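Chapter 5
Gathering Examples

So far I've let you get away with pretending the data just shows up. In the last four chapters you opened a file, it was full of lovely demonstrations, and off you went. Well, now we're going to make the file ourselves, and I'm warning you that it takes longer than the training does (a lot longer, in my case).

When I started on the Kerkach project I figured a person who can throw away a bottle can show a robot how to throw away a bottle. How hard could it be? I sat down at the controls, picked up bottles and dropped them in a bin for most of a morning, and came out with 69 recordings. I trained on them that night and felt very pleased with myself. The next day I moved the bin over by the width of my hand, and the arm carried a bottle to the old spot and let go over bare floor!

I had been tidy, you see. Every time I reset the workspace I put things back right where they'd been, the way you'd set a table. So the system had 69 copies of one example, more or less, and it learned that one example beautifully. Darragh Hanrahan, who shared the lab with me then, looked at my recordings and asked if I'd done the same one over and over for a joke.

We started again in March 2019 with a different plan, and most of this chapter comes out of what we learned from it. We wrote down everything that could change between one try and the next: which bottles, which way they were facing, how close they were to the bin, which arm did the reaching, what other junk was lying nearby. Before each recording we drew a card for each item on the list and set things up the way the cards said, even when it looked silly. By June we had 1,507 recordings, and I threw out 330 of them. I'll get to the reasons in Section 5.3, but a good share were my own fault. I'd stop halfway to think, or wave the gripper around while I made up my mind, and the recording kept all of it. A learner can't tell your thinking from your doing.

You'll also run into the question of mistakes. Should you keep a try where the bottle slips and you go back for it? I say keep it, if the second grab is clean and you label it. Darragh says drop it. We argued about this for weeks and you'll hear both sides in Section 5.4, along with the results from the Coste set, where we tried it each way.

For the exercises you can use your own setup or the recordings in the Grurkov folder. If you're using your own, please read Section 5.2 before you touch the controls. Have a notebook next to you too, a paper one, and write down every setup as you go. I trusted my memory the first time around and ended up with a pile of files called "test" and "test new."

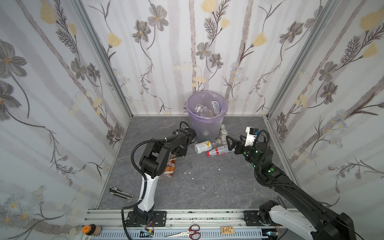

Do I need to record every possible arrangement of the objects?

You don't, and you couldn't if you tried. Spread your examples out over the things that change, check where the system fails, and record more of those cases.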